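Trommont finger pads, set of yellow replacements: a happy owner's review

I look after one mobile arm at Custden, and for most of last year its weak point was the fingertips. The old pads went shiny and chip bags slid right out of them. Flor Quintero ordered the Trommont set for me in January and I wish we'd done it sooner!

Fitting them is a pleasure. Two screws per finger, a little key in the box, and the pads only go on the right way around. Then you re-zero the gripper (don't skip this, the new pads are thicker) and run some slow open-and-close cycles. I do 20. After that I put out snack bags, because they're the meanest thing I know for a gripper: one lying flat, the others scrunched up, all on a smooth gray top with nothing to push against.

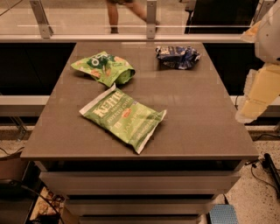 Upkeep

Wipe the pads with a damp cloth after each shift, and look for a dark line along the edges, where salt and crumbs collect. Our first set went 2,656 picks before I swapped it, against 1,261 for the old ones. My one gripe is the key, which is soft and rounds off. Teófilo Benavides gave me a proper hex driver and I've used that ever since.

Would I buy them again? Already have, and there are two spare sets in my drawer.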